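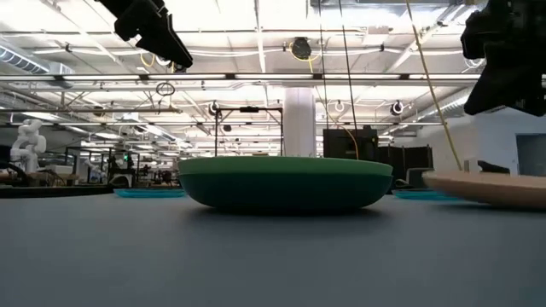
Green bowl and wooden plate on the gray tabletop.

Shared Kitchen Walkthrough, Eltosmont Building, Ground Floor
Inspected by: Soledad Montecinos
Went along: Przemysław Pawłowska (tenant rep)
Time: Thursday, 9:40 a.m. start
Previous inspection: July

Marks used: OK, FIX, or OPEN. OPEN means I was told it was done and saw no proof.

Exits and walkways

1. Rear exit door opens fully. FIX. It opens until it hits the recycling bin. The July sheet says the bin was moved. Perhaps it was, and came back.
2. Exit sign lit. OK.
3. Floor free of trip hazards. FIX. Mat by the sink curls at one corner. Tape is not a repair, and this is the second layer of it.

Fire

4. Extinguisher in place, tag current. OK. Gauge in the green. Bracket is loose, one screw missing.
5. Fire blanket within reach of stove. OPEN. The pouch is there, but the pull tabs were tucked behind the shelf. Przemysław says everyone knows where it is. I asked two people at the coffee machine and got two answers.
6. Range hood filter cleaned. OPEN. Brzozowska left a service slip with no date and no signature. Filter was tacky to the touch. I would like to know what "full degrease" on the slip is supposed to cover.

Electrical

7. Outlets near sink are GFCI protected. OK. Test button trips, reset works on both.
8. No extension cords in permanent use. FIX. The Flikard kettle runs off a cord behind the microwave. The plate on the kettle says 3000 watts. I don't care how long it has been fine.
9. Panel labeled. FIX. Breaker 4 is labeled "misc."

Dishes and food contact surfaces

10. Bowls, plates and trays free of chips and cracks. OPEN. The tenants' sheet has one check mark for the whole lot. Somebody needs to run a thumb around each rim, and then sign for it.
11. Wooden ware kept out of the dishwasher. OPEN. There is a rule about this on the wall. I have my doubts about the rule's readership.
12. Small dishes put away clean and dry at end of day. OPEN. Same story as item 10.

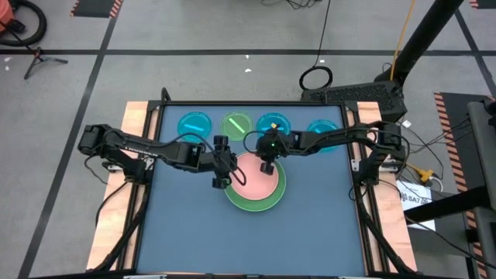
Water and cleaning supplies

13. Hot water at hand sink. FIX. Took too long to warm up, and I gave up before it was properly hot.
14. Chemicals stored below food level. FIX. Plultham descaler was on the shelf over the bread.
15. Spray bottles labeled. OK, apart from one that says "blue stuff." Relabel it or pour it out.

Follow-up

Items 1, 8 and 14 by the end of the week. The bracket screw in item 4 can be done today. Work order 1159 covers the mat and has been open since before July, so please either close it or stop quoting it to me. For item 6, I want a dated slip from Brzozowska before I change the mark.

S. Montecinos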